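Disassembly Cell Project: Progress Report to the Hatix Fund
Reporting officer: Meifang Fang, Lavel Recovery
June 19, 2022

1. Where the project stands

Work on the automated teardown of desktop computers continued through this period, but it did not go to plan. The arm was stopped for part of the period after a fault during processor handling. We reported the stop to you by phone when it happened. This report sets out the fault, what we have found, what we have changed and what it means for the remaining milestones.

To the end of the period the cell has logged 1,087 handling attempts across all part types. Memory modules remain the most reliable part. Processors are the least reliable and are the subject of most of this report.

2. The fault

The processor step asks the gripper to come down over the socket, close on the chip and lift it straight up. There is not much room to do this. The memory slots are on one side and the expansion slots on the other, and the fingers have to open before they reach the board.

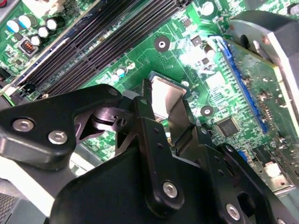
Figure 1. Gripper close to the processor, wrist camera view.

During an unattended run the gripper closed while it was sitting too low. One finger pressed against the board beside the socket and the arm kept pushing. The force limit should have stopped it at 50 newtons. The limit did not trip, and the arm carried on until Ilham Ezzat, who was at the next bench, hit the emergency stop. The board was cracked and one finger was bent. No one was hurt and no one was inside the marked area at the time.

We have treated this as a safety matter even though the only damage was to scrap and to our own equipment. A force limit that does not trip is a serious fault whatever the arm happens to be touching.

3. Cause

Xiaoyan Feng and Guoqing Meng went through the logs together. They found two separate problems.

The first was in the Rernia control software. When a job is restarted after a pause, the force limit is meant to be loaded again from the job file. It was going back to the default value of 300 newtons, well above what we had set. We were able to repeat this on the bench with the gripper removed. The supplier has been sent the logs and has confirmed the behaviour.

The second was the height estimate. Bright reflections off the board near the socket were giving the wrist camera a poor reading, and the software accepted it. The arm believed the board was lower than it was. With the correct force limit this would have meant a failed pick and a stop. With the wrong limit it meant a broken board.

4. What we have changed

The force limit is now checked by a separate routine before every descent. If the value in the controller does not match the job file, the arm will not move. Ilham tested this by entering wrong values on purpose, and the arm refused to start each time.

Height readings near the socket are now taken from two positions and compared. If they disagree, the job stops and calls an operator.

Unattended runs are suspended. An operator stays within reach of the emergency stop whenever the arm is powered, and this will remain the rule until the supplier's fix is installed and tested. It costs us hours, and you will see that in the labour line.

The bent finger has been replaced from our spares. We have one pair left and have ordered more.

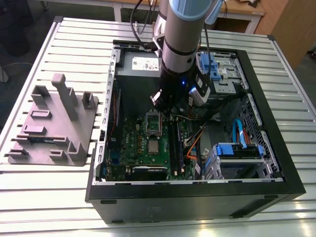
Trials have started again at reduced speed with the case lying on its side and the fixture plate next to it. The plate was designed by Zhuoran Zhong and is printed in-house. It has done its job well enough that we do not intend to change it this year, although the slots for memory modules could be a little wider at the mouth.

5. Effect on the milestones

Milestone 4, memory removal, is complete. Milestone 5, processor removal, will be 6 weeks late. Milestone 6, the full teardown demonstration at the Yin depot, was planned for November and we still expect to meet that date, with less time for rehearsal than we would like.

We are not asking for more money. We do ask that the amount set aside for a second camera be moved to labour, to cover the supervised running. Guoqing will send the revised budget sheet separately.

The incident form and the test results for the force check are attached.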